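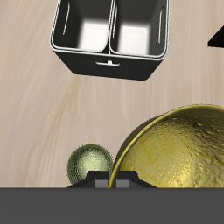
About Hosance

Hosance writes control and planning software for robot arms that pick, sort and put away mixed household goods. We do not build hardware. Our customers bring their own arm, gripper and cameras, and we supply the layers between the sensor data and the joint commands.

The company was started by Jacqueline Lefèvre and Roman Domański, who had previously maintained a motion planner together and were tired of tuning it by hand for each new site. There are now 14 of us. Lefèvre looks after planning, Domański the real-time controller, and Ridwan Chong the perception stack. Aurélien Pruvost and Gaëtan Bodin run simulation and release testing.

What we make

Purnura is the task planner. It takes a goal such as "all bowls in the bin", a set of object poses with their uncertainty, and returns an ordered list of grasps and placements. If a pose estimate drifts past its limit during execution, the remaining steps are planned again from the current state.

Marciniak is the test harness. It runs each release candidate against 886 simulated tasks, most of them on kitchen worktops, with changes to object position, surface texture and lighting. A full run takes some 6 hours on our own machines and starts at 19:00. Results are compared with the previous release task by task – an average can hide a planner that has become worse at one thing. 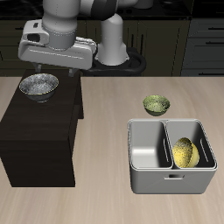 Bowl-sorting task in simulation: gripper open above the bowl on the cabinet, yellow bowl in the right compartment of the bin.

How we work

Every change to the planner or controller needs a passing simulation run and a review by someone outside the team that wrote it. Failed runs are stored with joint states, camera views and the planner log, and can be replayed step by step. We keep the last 80 builds for this purpose.

Releases go out every second month, with a longer gap in August. Interface changes are announced one release ahead. Support questions go to the engineers who wrote the module concerned.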